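Paired-gripper home demonstration

Paired-gripper home demonstration is a method of teaching robots household work. A person holds a gripper in each hand and does an ordinary chore with them, while cameras mounted on the tools record every move. The Welstead collection, led by Babak Ghasemi, holds 1,165 recordings made this way in lived-in rooms, and the variety in them is remarkable!

Table clearing is the largest group, with 642 recordings.

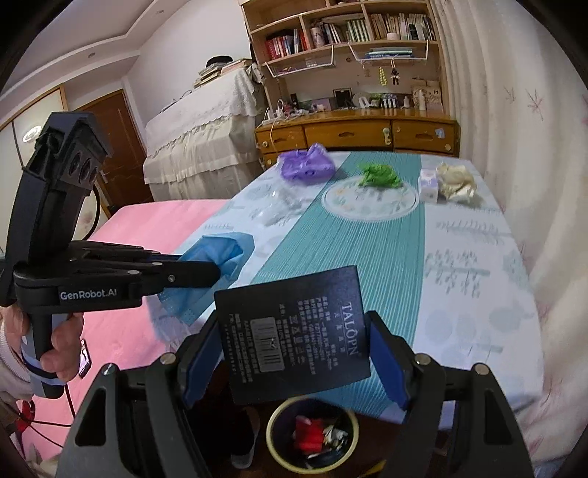
Crumpled and floppy things get special attention in the method, as they never take the same shape twice (a plastic bag can fold in endless ways). Ghasemi's group found that a model trained on the full set, called Kiani, handled soft items far better than one trained on boxes and cups alone. It needed only 46 extra recordings to adapt to a home it had never seen, a lovely result for such a simple setup.

Laundry came later and is the hardest group. Cloth hides its own edges, and a washer door leaves little space for two tools to work side by side.

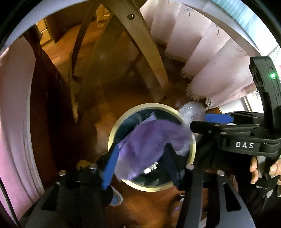
Purple fabric at the opening of a front-loading washer, with a second hand-held gripper at right.

A follow-up set named Cleter is planned to reach 2,000 recordings, with more two-handed folding.

See also: Imitation learning, Storura benchmark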